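# Hanging patterned wallpaper without losing your mind

I've now papered four rooms in our house in Brelencombe, plus my sister's downstairs loo, and I've made pretty much every mistake going. The plain stuff is forgiving. It's the big printed patterns that'll catch you out, so that's what I'm covering here. If you just want to stick up some lining paper you can skip the middle bit.

## Working out how much to buy

Look at the label and find the pattern repeat. That's the distance before the design starts again, and on big botanical papers it can easily be 60 cm or more. Mine, a leafy one called Kokero, had a repeat of 60 cm exactly, and I'd budgeted as if it had none at all. Cue a very grumpy drive back to the shop.

What you do is measure the height of your wall, add 10 cm for trimming, then round up to the next full repeat. Divide the length of a roll by that and you'll know how many strips (or "drops") you get from each one. My bedroom needed 7 rolls and I bought eight. Check the batch numbers match before you leave the shop, even if it means holding up the queue. Two batches can look identical on the shelf and quite different next to each other on a wall.

## Getting the wall ready

Boring, I know! Fill the holes, sand them, wash the wall down with sugar soap and let it dry overnight. Bare plaster wants sizing first, which just means brushing on a thin coat of watered-down paste. It lets you slide the paper about a bit once it's up, and with a pattern you will be sliding it about. 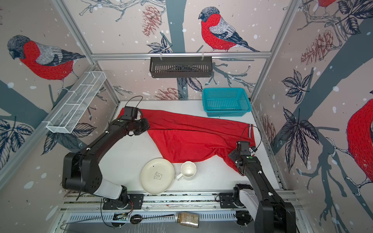 Start by choosing where your first drop goes. On a chimney breast I always put the main motif dead centre and work outwards both ways, so any awkward cuts end up at the sides. For a plain wall you can begin near the window and go along. Then draw a plumb line with a pencil and a spirit level, and please don't trust the corner of the room, they're never straight. Think about height as well. With something like those big bullfinches on their bare branches, you want whole birds at eye level and any beheadings saved for down by the skirting. Small dots, like the snow between them, are much kinder and will hide a join that's a hair out.

## Cutting and matching

Cut your first drop and lay it face up on the table. Unroll the next length beside it and shuffle it along until the pattern lines up, then cut that one with your spare at the top and bottom. Number the backs in pencil and put a little arrow for "up". I once hung an entire strip of ferns upside down and didn't spot it until I was eating my tea in front of it.

Straight match means the design lines up at the same height on every drop. Offset match (sometimes called half-drop) means every other strip shifts by half a repeat. If yours is offset, cut from two rolls at once, odd drops from one and even drops from the other. It saves a shocking amount of paper.

## Hanging it

If it's paste-the-wall paper, roll the paste on a bit wider than the strip. Hang from the top, line the edge up with your pencil line and smooth down the middle first, then out to the sides. For the second drop, match the pattern at eye level before anything else. Paper can stretch slightly, so if it's going to drift, let it drift near the floor behind the sofa.

Inside corners need a bit of patience. Never take a full width round one. Measure from the last drop to the corner at the top, middle and bottom, add 1 cm to the biggest number and cut the strip to that. Hang it so the extra wraps round, then plumb a fresh line on the next wall and overlap the offcut into the corner. You lose a sliver of the pattern there - I can find mine, but only with my nose against the wall.

Trim with a new blade. A fresh one for every drop or two, seriously, as a dull blade drags damp paper and tears it.

## Tidying up

Wipe paste off the front with a clean damp sponge while it's still wet, and don't rub. Go over the joins lightly with a seam roller, except on embossed paper, where you'll flatten it. Keep the heating low overnight, and keep your longest offcut somewhere dry for patching. Mine lives under the spare bed.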